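Drallton Publishes Its House Rules for Carrying Things With a Humanoid

DRALLTON, August – Hello from the handling team! I've been asked to write this release myself, so please forgive me if it sounds more like me than like a press office. The short version is that we've finished the first edition of our shared-carry rules, it's free to download, and we would love for other people to pick it apart.

The long version starts with furniture. We do a lot of two-ended lifting at Drallton, one person on one end and one humanoid on the other, mostly small tables and shelves. 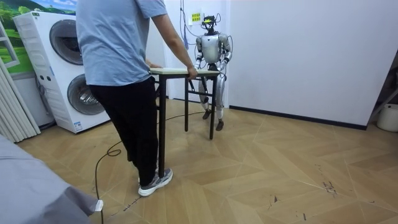
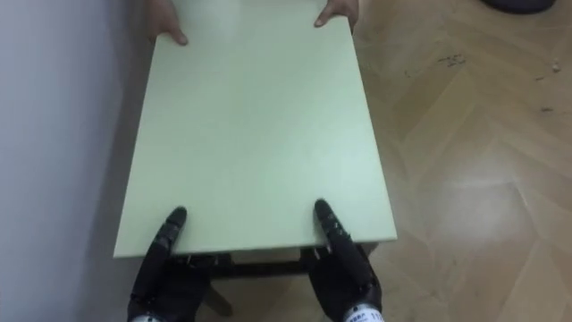
Person and robot on one small table.

When I joined, our rules for this kind of work fit on a sticky note. Keep the stop button close, don't put your fingers between two hard things, talk to each other. Fine advice! But it left a lot up to whoever was on shift, and different people on our own team were doing quite different things while all believing they were following the note. One of us counted down out loud before every lift. Another one nodded (at a robot!). I was somewhere in the middle, and I'll admit I'm the person who used to say "okay" to mean both "ready" and "put it down."

So we sat down and wrote it out properly. The result has 17 rules, and we tried them over 216 carries before we let ourselves call it an edition. We had a draft with a lot more rules in it than that, and we cut it hard, because people stopped reading on the second page. I did too, and I'd written the second page.

What's in it

The rules are sorted by when you need them, so there's a part for before the lift, one for while you're moving, one for setting down and one for when something goes wrong.

Before the lift, the person walks the route with empty hands. All of it, including the turn at the end. Cables get moved to the side or taped, and if a cable has to stay where it is, both the person carrying and the person supervising say out loud where it is. This was the rule I grumbled about most, and it's the one I now do at home when I'm moving a bookcase. Closed shoes, always. No lanyards, no loose scarves, and sleeves either short or snug at the wrist.

Then there are the hands. We ask people to agree on grip zones before anybody touches the load, and to keep human fingers out of any gap that could close if the other end moves suddenly. A thumb on top is fine. Fingers wrapped around a folding joint are a no, even if the joint is locked. We argued over that for most of an afternoon and I'm still happy with where we ended up.

While moving, the person sets the pace and the robot follows. If you feel a pull, you stop walking. You don't pull back to correct it. This goes against every instinct you have from carrying sofas with your cousins, and new people need to practice it a few times with something light before it sticks.

Walking backward gets a rule of its own. Whoever carries in that direction needs a second person watching the floor, and that second person does nothing else. They don't take notes and they don't hold the tablet. They watch.

Setting down is where we had the most small annoyances in our trials, so that part is longer than you might expect. The word for it is "down" and we use it for nothing else during a carry. The person keeps both hands on the load until the robot's end is resting, then lets go and steps back a full pace before the robot opens its hands. Feet out from under the load the whole time, please.

And when something goes wrong, any person in the room can call a stop. They don't need to be right and they don't need to explain it until later. After a stop we wait 20 seconds before anyone restarts, which feels like forever and is a pretty good length of time for somebody to mention the thing they noticed.

What's not in it

This is a working practice for small, light loads that a single adult could put down safely if the other end let go. It doesn't cover stairs. It doesn't cover glass, anything hot, anything with liquid in it, or working near children or pets. It also doesn't replace the risk assessment for your own machine and your own site, or whatever laws and safety standards apply where you are. Please do those first – our rules are meant to sit on top of them.

I also want to be clear that we haven't certified anybody or anything. You can't be "Drallton approved." A couple of people have already asked for a badge, which was flattering, and the answer is no.

Who helped

The people at Pfister read two early drafts and sent back comments that were longer than the drafts. The rule about the floor watcher is theirs, nearly word for word. Hondik lent us their training checklist, and we borrowed its layout for our own one-page version, the kind you can hang on a wall. Drosuvwood helped with the section on load surfaces and taught me more than I ever expected to know about how painted edges behave under a hard grip.

Leopold Thaler, who runs our handling program, gave me this for the release: "I want a new colleague to be able to read it over coffee and do a careful first carry that same morning, with one of us beside them. If a rule makes that harder, send it to me and tell me why."

He means it about sending things in. We've already had one note telling us that rule six and rule nine say almost the same thing, and yes, they do, and we'll probably merge them.

How to get it

The full text and the one-page wall version are both on the Drallton website, under Practice. You can print them, translate them and change them for your own shop. We only ask that if you change a rule you take our name off that copy, so people don't mix up your version with ours.

We're collecting comments for the second edition now. The most useful ones tell us what you were carrying, which rule you were trying to follow and what got in the way. Near misses are especially welcome and we'll leave your name out if you'd like us to. Disagreements are welcome too – there's still a live one here over whether the countdown should end on "one" or on "lift," and I'm on team "lift."

Press questions can come to me through the contact form on the same page. If you write about the rules, please link to the full version and not only the wall sheet, as the wall sheet skips the part about what the rules don't cover.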